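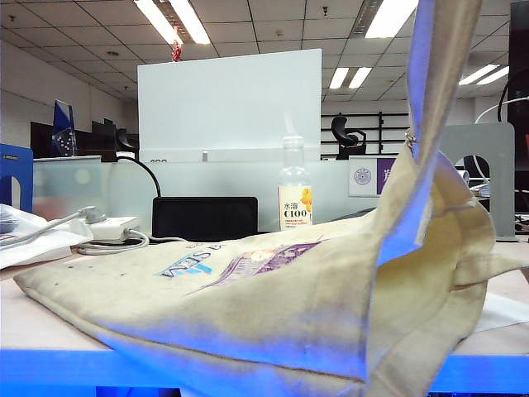 On Mar 15, 2023, Gerlach wrote:

> Has anyone here got the Flotau controller to hold a connection on a
> handheld PC? Mine pairs fine, then drops after 11 minutes, nearly to
> the second. The wired mode works but I bought it to play from the
> couch, and the cable doesn't reach. Firmware is whatever it shipped
> with. I have the Rastel dongle too but haven't tried it yet.

I had the same drops on mine. Two things to check.

First, the sleep timer. The Flotau goes by its own clock and ignores what the PC tells it. Hold the menu button and the left bumper until the light turns white, then press down on the pad. That turns the timer off until the next full shutdown. The setting in the desktop app is supposed to do the same thing, but on my unit it resets every time I close the app.

Second, the firmware. If yours is older than 54, update it over the cable before doing anything else. The update stops at 70 percent for a long while – leave it alone, it finishes. I pulled the plug the first time and had to start over.

The Rastel dongle does work with it. It has to go in a USB port directly, though. Through my dock I got missed inputs in anything fast, and Tunerden was unplayable past the second area. With the dongle in the side port I played it for a whole evening without a drop.

Battery life is worse on the dongle than on Bluetooth. I haven't timed it properly. If you mostly play slower stuff, I'd stay on Bluetooth with the timer off.

One more thing about Tunerden. It picks up the controller twice if you leave the launcher's own input option on, and the menus scroll two lines at a time. Turn that off in the launcher, not in the game. They said a patch was coming in May, but I wouldn't wait for it.

Post your firmware number if it still drops after that. There were two hardware revisions and the button combo may be different on the older one.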